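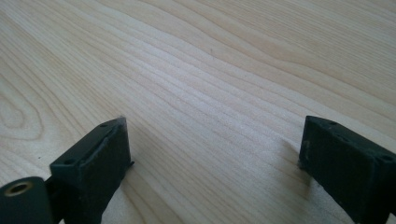
Tabletop, pale wood, grain close up.

Weekend and evening help wanted — Koltby Community Kitchen, Simard Street

We're short four people for the summer and need to sort it before the end of May. Paid, part time, some of it flexible. Read the whole thing please before you write in, last time half the emails asked about parking. (Parking is behind the building, free after 4 pm, gate sticks.)

What we are: a shared kitchen and dining room. Small food businesses rent the stoves by the hour during the day, and three evenings a week we run a sit-down supper, pay what you can. We served 1144 suppers last month, our busiest so far, and the crew is tired.

The jobs

Evening cook, one spot. You plan and cook one main, one side, one soup for up to 100 people with whatever came in that morning. Might be forty pounds of zucchini. You should have cooked for a crowd before, church basement counts, camp counts, Army counts. Food handler card required, or get it within your first month, we'll pay the fee. $24 an hour.

Dish and prep, two spots. Peeling, chopping, running the dish machine, mopping at close. Shifts are 3:30 to 9:30 pm with a real break and supper. No experience needed. You do need to be able to lift 40 pounds and stand most of the night. Non-slip shoes, we have loaners in a few sizes but they are not nice. $18.50 an hour.

Front room host, one spot. Greets people, seats them, keeps the coffee going, wipes down, deals with the cash box. Spanish or Arabic a big plus. You'll meet folks on bad days so patience matters more than a resume. Same pay as dish and prep.

Hours

Cook is 17 hours a week, the other spots run between 12 and 20 depending on who's out. Season goes through the second week of September. Two of the spots could turn into year-round work if the Grulberg lease next door goes through and we get the second dining room. Can't promise. We'll know in July, maybe.

Other stuff you get
Supper every shift plus leftovers
Bus pass, or gas money if you live past Uden
One paid sick shift per month
Kitchen time at half price if you have your own food thing going — a couple of our renters started out on the dish crew

Who can apply
Dish, prep and host: 16 and up, under 18 needs a signed work permit and can't run the slicer. Cook: 21 and up. A record isn't an automatic no, tell us and we'll talk. If you need a stool, a different shift length, a quieter station, say so in your note and we'll work it out. The building has a ramp on the alley side and one accessible restroom. Kitchen floor is level but the walk-in has a lip, about an inch.

How to apply
Write a short note. A paragraph is plenty. Put the job in the subject line. Tell us:
which job
which evenings you can NOT do
when you could start
somebody we can call who has seen you work, a teacher or neighbor is fine

No cover letter, no photo. Cooks, also send one menu you'd make for 77 people with chicken thighs, cabbage, rice, and a normal pantry. Don't get fancy, we want to see amounts.

Send it to Ravinder Zacharias, kitchen manager, through the contact form on this site, or drop it in the mail slot by the side door. Don't call during supper, the phone is in the hallway and we won't hear it. Best time to call is 10 to 11 am.

We'll answer everyone within a week or so. Then a short chat, then a paid trial shift, then yes or no the next day. If you applied last summer you can apply agian, just mention it so we can dig out your old note.

Trial shifts start at 3 pm sharp. Hair tied back or under a hat, no rings with stones, long pants. Aprons are on the hooks inside the side door, take a clean one from the left.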